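Sorting and folding the wash without losing an evening to it

Most of the work in laundry comes after the machine has stopped. Clean clothes sit in a basket for two days, get creased, get dug through for socks and end up half on the floor. The tips on this page are for that part of the job.

Empty the basket in layers

Tipping the whole lot out on the bed is the usual way, and it works if you have the bed to yourself until you finish. On a table or a worktop it is better to leave the clothes in the basket and take them from the top, one piece at a time. Take hold of a garment near the middle, lift it straight up, and let anything caught on it drop back in. If you pull from a corner you will bring three other things out with it.

Straps, ties and drawstrings cause most tangles. If one is hanging over the side, follow it back to its garment and free that one first. Jeans and other denim are heavy and tend to pin thinner things underneath them, so move them out early even if you mean to fold them last.

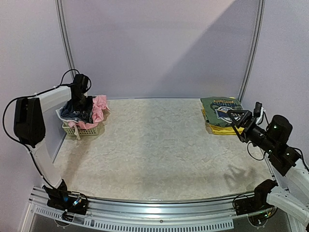 A small basket holds less, but it gets emptied. We used a tall hamper from Aswood for years and the bottom third never saw daylight. Two small plastic ones with open sides did the same job, and air gets through them, so a shirt that was put away slightly damp has some chance of drying. Check waistbands and pockets all the same. If they feel cool, hang the item up for an hour before it goes in a drawer.

Clear the surface first

Wipe the table and dry it. Crumbs and a smear of butter will find the one white shirt in the pile. You need a clear space a little wider than a shirt with its arms out. A surface 44 cm deep is enough for T-shirts and children's clothes, but trousers want more, or they can be folded lengthways in the air and laid down already halved.

Stand the basket on the side of your weaker hand, towards the back, and build the folded piles on the other side. Left-handed people should swap this round.

Fold in this order

Start with denim and thick cotton. They make a flat base for a pile. Shake each pair of jeans once by the waistband, put one leg over the other, smooth the seams, then fold in thirds.

Next do tops and anything knitted. Lay them face down, bring the sides in, then fold up from the hem. Soft, stretchy fabrics slide about, so keep those piles low. Nine T-shirts is as high as ours will go before it leans.

Leave the thin and strappy things until the end. Tuck the straps inside the garment before the last fold, or they will catch on whatever you pick up next. Very slippery items are easier rolled.

Socks go to one side until everything else is done. Odd ones go back in the basket and wait for the next wash.

Colours that run

New dark denim can leave blue marks on pale clothes, even when dry, if it is pressed against them for long. Keep it apart for the first few washes. We had a cream cushion cover from Nurik spoilt this way and soaking did not shift it.

Cleaning a plastic basket

Lattice sides collect fluff. Use a dry washing-up brush on the inside, then rinse with warm water and a drop of washing-up liquid. Stand it upside down to drain. Run a hand round the rim afterwards and rub down any rough bits with fine sandpaper, as they snag knitwear.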